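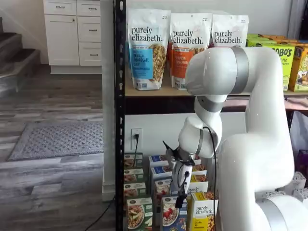
Furkulen Court Residents' Association
Minutes, June meeting, 7 p.m.

The meeting opened at 7:20, the key to the meeting room having spent twenty minutes in the wrong coat. Minutes of the last meeting were approved without anyone admitting to having read them.

1. Path lights
The existing bollards along the east path are down to a faint orange glow, admired mainly by moths. Two quotes were received. Clister proposes low bollards in dark bronze, warm white, with a shade on top so the light falls on the path and stays out of bedrooms. Zavance proposes taller posts with clear glass, at $331 each installed. The Clister price is $300 each, but trenching is extra and the quote is vague on how much extra.
A resident of the ground floor spoke against clear glass at some length. A resident of the third floor spoke in favor of being able to see her feet.
Agreed: ask Clister for a trenching price in writing. Ask Zavance if frosted glass is available.

2. Color temperature
Discussed. Discussed again. One sample bulb was compared to a dentist's office and the other to a bar. The bar won, 14 votes to 5.

3. Motion sensor, trash enclosure
The sensor continues to respond to cats, wind and the mail carrier, and to ignore residents carrying trash. Ziółkowski Electric has been out twice and adjusted it both times. It was moved that the sensor be aimed lower. It was moved that the sensor be removed. The first motion passed.

4. String lights in the courtyard
Permitted until 10 p.m. The 50 feet of lights currently wrapped around the drainpipe must come off the drainpipe. Their owner was present and said she would think about it.

5. Other business
The timer for the front entrance is still on winter hours. Access to the panel requires the same key as the meeting room.

Adjourned 8:45. Parking lot lights went off at 8:40.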